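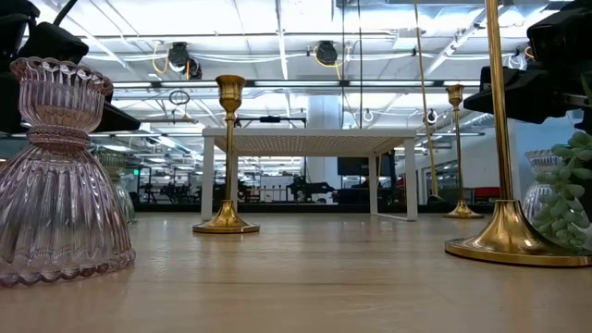

*Figure 5. Reflective layout in place on the wooden table, seen from the fixed camera.*

## 5. Setting up the reflective layout

This section covers table preparation, object placement and the reference recording for the reflective layout. The layout tests whether the Mistis depth estimator holds up on ribbed glass and polished metal, where the stereo baseline method fails most often. Complete Section 4 (arm homing and camera mounting) before starting.

Allow one uninterrupted session for the whole section. A layout that is left overnight has to be registered again from step 5.2.1.

### 5.1 Object classes

Each object belongs to one of three classes in the layout file. The class determines which error term is applied during scoring.

| Class | Objects | Main difficulty |
|---|---|---|
| T (transparent) | Ribbed glass vessels, clear and pink | Background seen through the body; false edges at the ribs |
| S (specular) | Brass candlesticks | Highlights that move with the viewpoint |
| D (diffuse) | White table, succulent | None expected; used as controls |

The pink vessel is scored separately from the clear ones. In the April runs its tint gave the estimator enough contrast to recover the waist and the scalloped base, and averaging it with the clear glass hid the failures on the latter.

**Note:** The small white table is class D, but its perforated edge can produce holes in the depth map. Do not use that edge as a registration target. Use the legs.

### 5.2 Placing the objects

1. Load the layout file `reflective_a` in Cordeiro and switch the overlay on.
2. Clean the tabletop with a dry cloth. Do not apply polish or any wet cleaner.
3. Wearing cotton gloves, set out the class D objects first. They anchor the overlay.
4. Place the small white table toward the back of the tabletop, centered in the view. Adjust until its legs match the overlay.
5. Place the class S objects. Hold each candlestick by the stem and lower it straight down. Sliding a base scratches the wood, and the scratch will show up in later recordings.
6. Place the class T objects last. At least one clear vessel must be partly hidden by another object. The partial overlap is required for the occlusion score.
7. Step back from the table and press **Register**. Cordeiro reports the offset for each object in millimeters.
8. Correct any object with an offset greater than 2 mm and register again.

**Caution:** The tall candlestick reaches above the upper limit of the fixed camera's view. The overlay cannot confirm clearance for the part that is out of view. Check it by eye from the side before enabling the arm.

**Caution:** Glass vessels must not be used as grasp targets in this layout. The force limit in the default profile is set for brass.

### 5.3 Lighting

Record under the overhead fluorescent tubes only. Leave the rig lamps off.

The long tubes produce stripe-shaped highlights on the brass bases and along the ribs of the glass. These are part of the test – do not diffuse or screen them. Hendrik Van den Broek repeated the full procedure under a softbox and the class S error dropped to nearly the class D level, so results taken under diffuse light are not comparable with the reference set.

Lock exposure and white balance after the tubes have been on for 5 minutes. If a base saturates, lower the exposure one step and lock again. Record the value in the session log.

### 5.4 Reference recording

1. Move the arm to the park pose. The gripper may remain in the upper part of the view. The park mask removes it before scoring.
2. Confirm that no one is standing between the table and the workstations. Movement behind clear glass is picked up as depth change.
3. Start the static capture. It takes 518 frames and stops without a prompt.
4. Open the variance map. Class D objects should appear uniformly dark. Bright patches on them indicate vibration or a loose camera mount.
5. Save the recording to Favotport with the tag `static_ref`.

Do not touch the table between the static capture and the first arm trial. If it is bumped, return to 5.2, step 7.

### 5.5 Reading the result

The estimator writes one score per class and one per object. Look at the per-object scores first. A poor class T score with a good pink vessel score is the expected pattern. The reverse usually means that the white balance lock was lost.

A class S score that changes from one run to the next without any change in the layout points to the exposure. Compare the logged values before repeating the placement.

Offsets on the succulent may drift between sessions as the plant grows. Re-scan it whenever its offset exceeds the limit in 5.2, step 8, and store the new mesh under the same object name. Older meshes are kept by Cordeiro and do not need to be exported.

Report layout file errors to Luminița Ciobanu. Questions about the class weights go to Anjana Jayawardena.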